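About Kollik

Kollik writes control and planning software for two-arm manipulation cells. We don't build arms, grippers or cameras. Our customers already own the hardware, usually from more than one supplier, and need it to run as a single machine with a single clock.

The company was started by Chaminda Bhuiyan after several years spent maintaining motion code for a packaging integrator. The first product was a trajectory logger, written to find out why two arms on the same controller drifted apart over a long shift. The logger is still in the product, mostly unchanged. Everything else grew up around it.

What we make

Leltness is the runtime. It takes joint targets from a planner or a learned policy, checks them against velocity, torque and separation limits, and sends them on at a fixed rate. If a target arrives late, Leltness holds the last valid segment and decelerates along it. It does not extrapolate. Customers coming from research stacks sometimes ask for extrapolation, and the answer has been the same since version 3.

Barelell is the planner. It treats both arms as one system for collision checking and as two systems for timing, so that one arm can keep moving while the other waits on perception. Most of the engineering effort goes into the handover between those two views. Planning queries run against a scene model that is refreshed between motions, with a confidence value attached to each object pose. Low-confidence poses are given larger margins. Very low ones are sent back to perception with a request for another view.

Uchida is the replay and inspection tool. It reads the logs from the other two and lines up camera frames, joint states, gripper commands and planner decisions on one timeline. A support case normally begins with an Uchida file. It runs on a laptop with no robot attached, and it is free to use with an existing license.

How we test

Each release candidate runs on physical arms before it goes out. Simulation catches most regressions in the separation checks, but it is poor at cable drag, gripper compliance and the timing jitter of a real bus. The nightly simulated suite has 50 scenes. The physical suite has 8, chosen for being awkward.

Several of them use ordinary drinkware. Mugs and cups are useful objects for this work: they are hollow, the handle breaks the symmetry, and the correct grasp depends on where the item has to end up. A mug on a peg has to be lifted clear before it can be moved sideways, and a planner that treats it as a free object will pull against the peg. Racks and trees also put thin geometry close to the fingers, where depth data is at its worst.

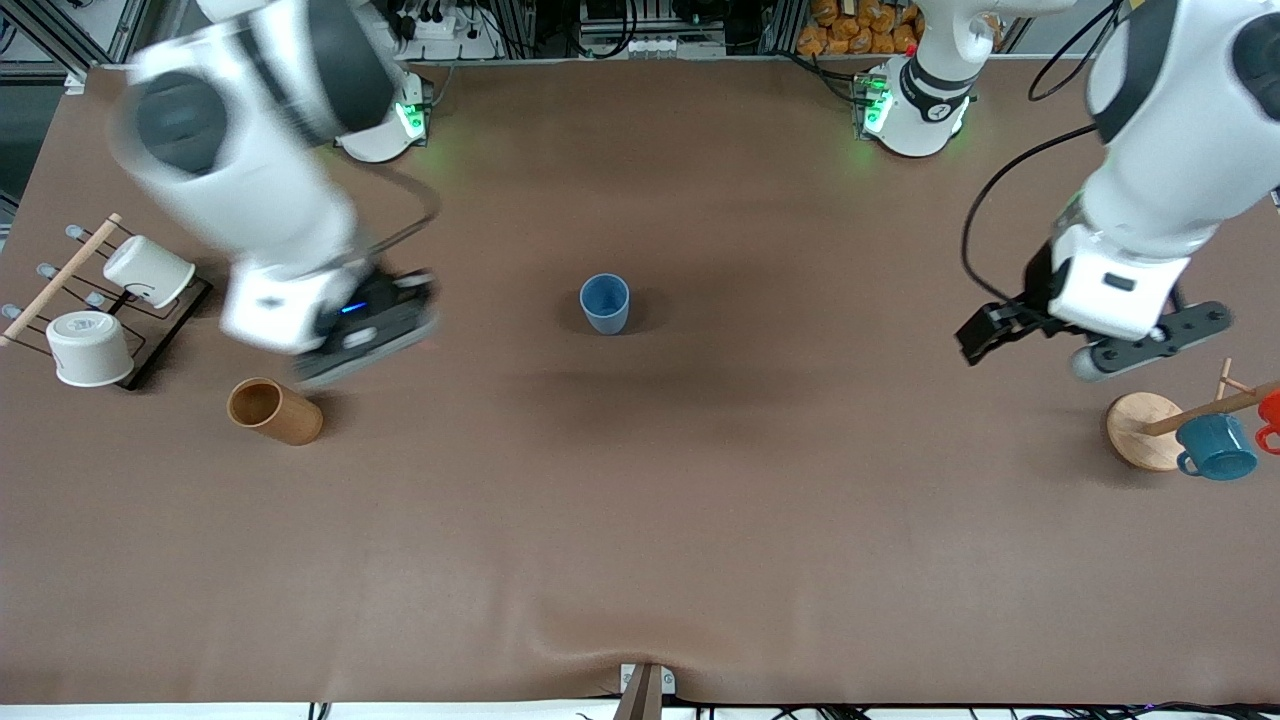
Pass criteria for the physical suite are written before the run and stored with the log. A run with an operator stop counts as a failure whatever the cause. We publish the criteria to customers along with the release notes, including the scenes that did not pass and the limits we recommend as a result.

Working with us

There are 6 engineers at Kollik, and support is handled by the same people who write the code. Integration usually starts with a log review, followed by a limits file for your cell and a period of running Leltness in monitor mode, where it reports violations without intervening. Releases are never issued on a Friday.

Comments

tmorrow: Does monitor mode still log the separation distance when only one arm is enabled? We get an empty column.

Kollik support: The disabled arm has to be declared as static in the limits file. The column fills in after that.

r_delgado: Static declaration worked for us too. Would like to see it in the setup guide.

pegboard: Is the drinkware scene set available for download? We want to compare against our own planner.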